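Table (furniture)

A table is a piece of furniture with a raised flat top, held up by legs, a pedestal, trestles or a wall bracket. It is used for eating, writing, working, playing games and putting things down. The word comes from the Latin tabula, meaning a board or plank.

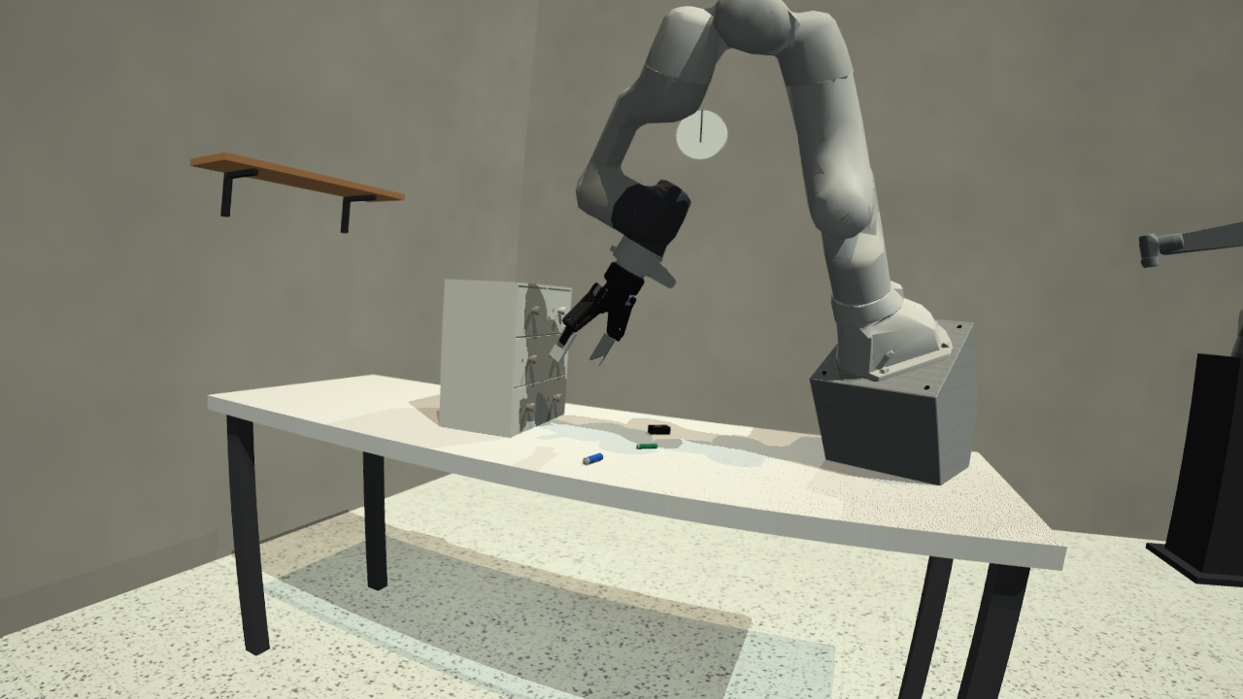
History

Tables were in use in ancient Egypt, where they were mostly small stands of wood or stone that kept objects off the floor. Food was often set out on them and carried to the people eating. The Greeks made low tables that could be pushed under a couch after a meal. Roman makers favored costly woods and cast bronze legs, and a fine table was a sign of rank.

In much of medieval Europe the dining table was a set of loose boards laid over trestles. It was put up for a meal and taken down afterward, so that the hall could be used for something else. Fixed tables with heavy turned legs became common in wealthy houses during the 1500s. The draw-leaf table, which pulls out at both ends, dates from the same century. Gateleg tables followed and suited smaller rooms.

Construction

Most four-legged tables have an apron, a frame of rails under the top that joins the legs and keeps them from spreading. Mortise and tenon joints are traditional here. Factory-made tables often use metal corner brackets and bolts, which let the legs come off for shipping.

A solid wood top swells and shrinks across the grain as the air gets damper or drier. Makers allow for this by fixing the top with slotted screws or small wooden buttons -- a top glued hard to its apron is likely to split. Plywood and particleboard move much less and can be fastened directly.

The Jirkinby table

The Jirkinby is a regional form of trestle table named for the village where it was first made. It has a plank top, two X-shaped ends and a single long rail held by wedges. Ingrid Szabo listed 30 surviving tables in her survey of village furniture, 11 of them still with their first rail. Juniper Crenshaw has argued that the form came from farm benches at Sinaga and was only later made at table height. The two writers also disagree on the wedges, which Szabo takes to be later repairs.

A workshop at Trelura made a lighter version for schools. It was sold in batches of 50, and few are known today.

Types

Coffee table: a low table placed in front of a sofa.

Drop-leaf table: has hinged sides that hang down when not needed.

Nesting tables: a set in graded sizes that slide under one another.

Pedestal table: stands on a central column.

Workbench: a heavy table for manual work, often fitted with a vise.

See also

Bench
Desk
Trestle support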